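Robot cell inspection – bin picking station, Endside workshop
Inspected by: Snežana Berisha
Date: 26 September 2019
Next inspection: April

Marks used: OK / Fix (cell may run, repair before next inspection) / Stop (no running in automatic until closed)

1. Access and stopping

1.1 Emergency stop on the pendant works – OK
1.2 Emergency stop on the table works – OK
Comment: The button is stiff. I pressed it 3 times and each time it latched.
1.3 Gate switch stops the arm in automatic – OK
1.4 Floor line is complete and visible – Fix
Comment: The tape is worn at the gate side. Please use the wide yellow tape from the Marikar store, the narrow one lifts after a few weeks.
1.5 Distance from fence to nearest reach of arm – OK
Comment: Measured 1,125 mm. The cell drawing from Gellholm gives the same value.

2. Manual mode

2.1 Speed is limited in manual mode – OK
2.2 Enabling switch releases in both directions – OK
2.3 Only one person has the pendant – Fix
Comment: I was told that the pendant is sometimes passed over the fence while the key is still in manual. This must not be done. The person who holds the pendant is the person inside.

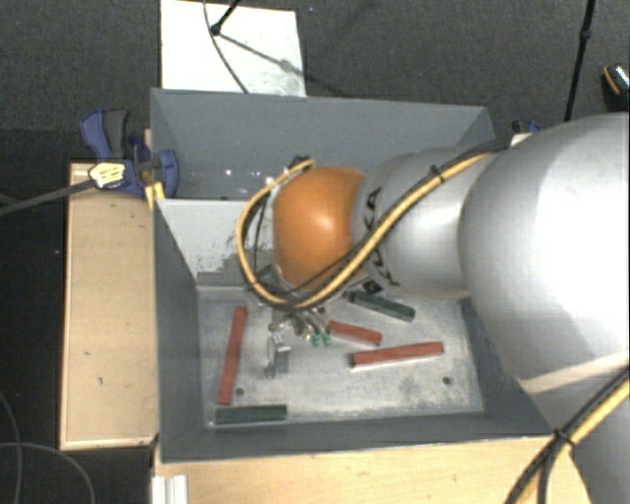
3. Cables, hoses and gripper

My rule for cables is the same as in the Trimdale cell: every bundle on the arm must follow the joint without pulling and without touching the product. I check it at slow speed, over the full path, and I look at the ties as well as at the cable. The thick yellow cable makes a wide loop at the orange joint, so this is the place to watch when the gripper goes down to the bars. The loop must stay clear of the bin walls also in the corners. Ties with projecting ends, like the one on the lower bundle near the corner of the bin, should be trimmed flush, as a sharp end can cut a hand in cleaning.

3.1 Loop clear of walls in all four corners – OK
3.2 No rubbing marks on cable jacket – OK
3.3 Tie ends trimmed – Fix
3.4 Hoses and fittings at gripper tight – OK
Comment: Checked by hand with air off, then by ear with air on.
3.5 Gripper keeps the part when air is lost – Stop
Comment: The part was released after 39 seconds. Our house rule asks for 70. Check valve to be replaced and the test repeated with the heaviest bar.

4. Bins and clamping

4.1 Bins can not move when pushed by hand – OK
4.2 Clamps tight and outside the path of the arm – OK
Comment: Clamps are fine for trials. For regular production I would like bolted stops, because a clamp can be loosened by anybody and the program will not know it.
4.3 Bin is emptied only with the arm stopped and gate open – OK

5. Papers

5.1 Risk assessment is at the cell – Fix
Comment: The copy is the old version, still with the previous gripper in it.
5.2 Training list signed by all operators – OK

Result: automatic running is not allowed until 3.5 is closed. Manual mode at reduced speed is allowed for the repair – please call me before the repeat test, I want to be present.

S. Berisha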